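Budgeting for a kitchen robot arm: how to plan the purchase

The arm is the part everyone prices first, and it is usually the easiest number to get. The rest of the budget takes longer. These are the steps we used at the Skamholm office when we planned a setup for handling dishes in a home-style kitchen. Change the order if your purchasing rules need it.

Step 1. Write down the objects
Make a list of everything the gripper has to hold, with width, weight and surface. Ours had 38 items on it, mostly plates, bowls and cups. Measure with calipers, including rim thickness. Flat plates are the hard case, so mark them.

Step 2. Choose the gripper before the arm
The gripper's weight comes off the arm's payload. Add the gripper, the wrist camera, the cable and your heaviest object, then leave a margin on top. We compared the Voyle and Kustum hands and found the price gap mattered less than the cost of replacement finger pads. Ask each seller for:
- price of a full set of finger pads
- how long a pad swap takes and what tools it needs
- whether the hand can be wiped down, and with what
- lead time on a spare hand

Get the answers in writing with the quote.

Step 3. Measure the reach
Tape the mounting point on the floor and measure from there to the far corner of the sink, the back of the counter and the highest shelf you intend to use. Sinks catch people out. The wrist has to get down below counter height with the fingers still open, and a bulky hand needs more room than the drawing suggests. If you can, borrow a demo unit or make a cardboard hand at full size and try it.

Step 4. List what is not in the quote
Our first quote left out the following:
- base or stand, with floor fixings
- wrist camera mount and a spare cable
- emergency stop and wiring
- shipping and import charges
- training for two operators
- extended warranty

Put a line in the sheet for each one, even if the amount is zero. On our sheet these lines came to 14 percent of the total.

Step 5. Budget for consumables
Plan on at least 2 spare sets of finger pads for the first year. Add dishes – buy cheap ones in several shapes and expect to break some. A roll-up rack, a drying mat and a few cleaning supplies belong here too. Small amounts, but they go through a different approval in most places and can hold up a start date.

Step 6. Set the dates backward
Start from the day you want to be running and count back. The supplier of our Cesta stand quoted 60 days, longer than the arm itself. We needed to be working in September, so the order had to be in well before the summer. Quotes expire too, so check the date on each one before you send it up for signature.

Step 7. Run a plate trial before you sign
Ask for a trial with your own dishes in a real kitchen. Have the wrist camera recording and look at how much of the view the fingers take up. If you can't see the rim of the plate, you may need a second camera, and that is another line in the budget. 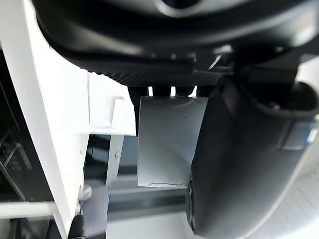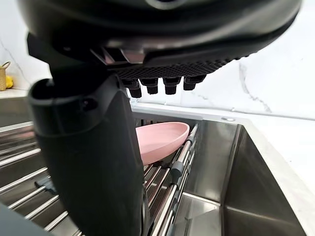 Wrist camera views from plate handling. The second is at the sink, with the pink plate on the roll-up rack.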